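Lonach Parts Room, Clarbridge building
Bin and bench check, monthly, April round
Form 649
Checked by: Anum Hashmi
With: Jaxon Landry (first half, called away to the dock)
Start 2:15 pm

Marks: OK / WATCH / FIX / N/A. Comment needed for anything other than OK.

1. Benches and tabletops

1.1 Tops level, no rocking: OK
1.2 Edges free of splinters: WATCH. Bench by the window, front edge, getting rough. Sanded last fall, needs doing again. 80 grit then finish.
1.3 Nothing stored under benches in walkway: FIX. Two flat boxes and a mop. Moved the mop. Boxes are Othmane's, left him a note.
1.4 Load labels on bench legs readable: OK except end bench, label half gone. Limit is 60 kg same as the others. Reprint.

2. Sheet-metal bins

General: did all of them this time, including the large gray one on the wood tabletop. Gloves on, the thin ones, snagged one on a small tray so swap those out for the heavier pair next round.

2.1 Rims and lips, run gloved hand along full length: OK on the large bin. Small tray no. 2 has a burr on the short side, FIX. File it down, dont tape it. Tape comes off in a week and then somebody finds the burr the hard way.
2.2 Walls straight, no kinks: OK
2.3 Surface condition inside: WATCH, large bin. See below.

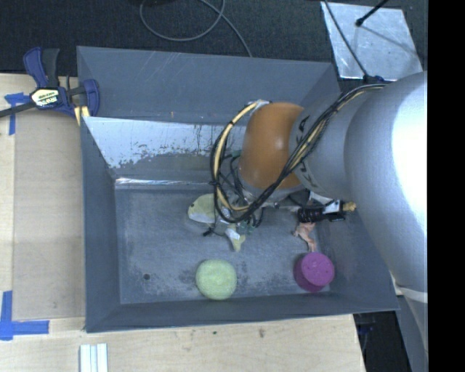 Item 2.3, large gray bin. Scuffed floor, scratches on far wall, ragged spots along the pale section.

Floor wear is darkest toward the near edge. Still call it cosmetic for now but I want Annick to look at the pale strip on the back slope, the lower edge of it has dark flecks and looks like its peeling. If it is flaking, flakes end up in with the parts, and then it's a FIX. Thumbnail test, then wipe with a white rag and see what comes off. I did not have a white rag.

2.4 Seams, back slope to floor: bright and shiny on the large bin. Marked WATCH only so that someone puts a straightedge along it. Jaxon had the straightedge.
2.5 Holes: small round one in the floor, left side, close to the near corner. Not on my sheet from the last round. Ask Laurier if it belongs there. If it does, add to the drawing. If not, plug or weld, his call. Small screws should stay out of this bin until we know.
2.6 Bin sits flat on tabletop: OK
2.7 Bin ID tag: FIX, did not find one. Check the outside again.

3. Cables near bins and benches

3.1 Ties in place: OK on what I could see
3.2 No bare conductor, no cracked jacket: N/A this round. Goes on the Tolentino electrical sheet, not this one. Othmane has that.
3.3 Floor cords covered where they cross the walkway: OK. New cover is good, less of a trip than the old one
3.4 Power strips not daisy chained: FIX. One behind the label printer. Again. Unplugged it, told the desk.

4. Hand tools and consumables

4.1 Shadow board complete: WATCH, one file missing, probaby the one we need for 2.1
4.2 Rags in lidded can: OK. Can is up to 2 thirds full, empty it before the next round
4.3 Gloves, all sizes: FIX. No mediums. Reorder from Rallitham with the labels.
4.4 Eye wash bottle sealed and in date: OK

5. Housekeeping

5.1 Walkways clear: OK after 1.3
5.2 Lights: one tube flickering over the sink, ticket in
5.3 Fire extinguisher, pin and gauge: OK, tag initialed

Open items

Burr on tray no. 2: Jaxon, before the tray goes back on the shelf
Large bin, pale strip and seam: Annick
Large bin, floor hole: Laurier, answer in writing please
Bin tag, bench label: Anum, can print both together
Boxes under bench: Othmane
Mediums: Anum

Reviewer comment (A. Thibodeau): Will do the rag test tomorrow morning. If anything comes off, bin goes out of use untill it's stripped. Please bring the straightedge back to the board.

Reviewer comment (L. Zacharias): Need to check the hole against the drawing. Leave as is, no small hardware in there meantime.

Finished 3:40 pm
A.H.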